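Costing the folding bench

Dinesh Suvarna loves his two-armed folding station, and he'd like you to know what else he had to buy. The arms were the easy line on the Thampi budget. Cables, tables and spare grippers took 4 more pages!

Grippers are where he'd spend first. A bunched-up green garment and a scrap of checked cloth ask very different things of the same fingers.
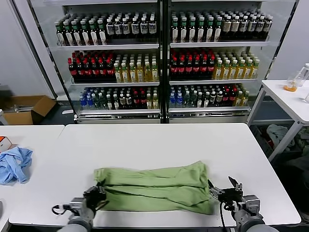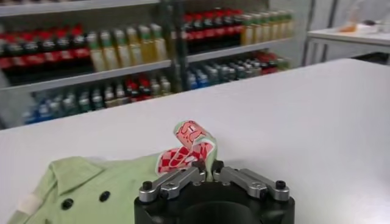
What to put aside

Sreekumar Mudaliar, who does the sums, set £1,446 against fingertips and fixings, plus £200 for tables. He'd plan for three months of trials before ordering a second station.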